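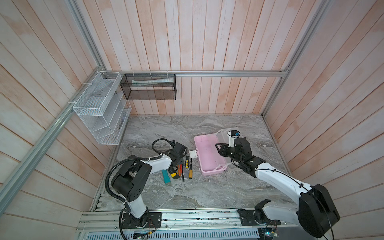
Figure 4. Two-arm bench with toolbox open and hand tools on the tabletop.

4. Running the toolbox task

This section covers the toolbox packing task used by the Claddale robotics club. It assumes you have finished Section 3 and that both arms pass the joint check. Two students are needed: one at the keyboard and one at the stop button. First-year members must have Britta Vogler or Knut Reuter in the room.

4.1 Before you power on

1. Check that the arm mounting bolts on the front rail are tight. Use the club torque driver, kept in the Havadel cabinet.

2. Look along each cable from base to gripper. A cable that is pulled straight when the arm is folded needs more slack at the wrist.

3. Wipe the tabletop with a dry cloth. Do not use spray cleaner near the electronics housing.

4. Retract the blades on both cutters and check the locks.

CAUTION: Keep the utility knife and the box cutter closed for the whole session. If a blade slides out during a run, press stop and wait for both arms to hold before reaching in.

4.2 Laying out the tools

1. Set the pink toolbox right of center with the lid hinged open to the right and the latch on the left.

2. Place the screwdrivers between the two arms with their handles toward the front. They can touch each other, but should not be stacked.

3. Put the utility knife and the box cutter to the left of the screwdrivers.

4. Leave the mesh organizers on the rails alone. They are part of the saved background, and moving them means repeating the camera check in 3.6.

Note: The lid has to be opened all the way. A half-open lid was behind most of the failed runs Jannik logged in June - the right wrist catches it on the way down.

4.3 Starting a run

1. Turn on the power supply and wait for both status lines in Harness to read READY.

2. Load the file toolbox_pack and enter your team number. There are 11 teams this year, so 1 to 11 are the only values it accepts.

3. Set the speed to 22 percent. Higher speeds are locked until your team has been signed off by Gudrun Lammers.

4. Say "clear" out loud, wait for the stop-button student to answer, and press Start. 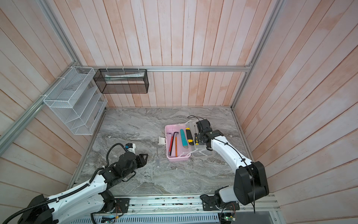
The cutters, pencils and hex keys should lie lengthwise in the box. Tools lying crosswise count as placed for practice runs, but they lose a point in the Nartey round. A screwdriver that ends up outside the box can be picked again without restarting, as long as the gripper can reach the handle.

If a tool is dropped:

1. Press Pause, not Stop. Stop clears the run.

2. Leave the tool where it fell and choose Retry Pick.

3. After two failed retries, choose Skip. Write the tool name on the log sheet.

CAUTION: Pause does not remove power from the motors. Keep hands behind the front rail.

4.4 Ending the session

1. Choose Park and let both arms fold before switching off.

2. Save the run under your team number. Each team has room for 52 runs, so delete the ones you don't need.

3. Return the tools to the drawer and close the toolbox lid by hand.

If Harness shows error 617, the wrist cable on one arm has lost contact. Power off, reseat the plug, and repeat the joint check from Section 3. If the error comes back, put a tag on the arm and tell Yara Chamoun.

Section last changed 25th February.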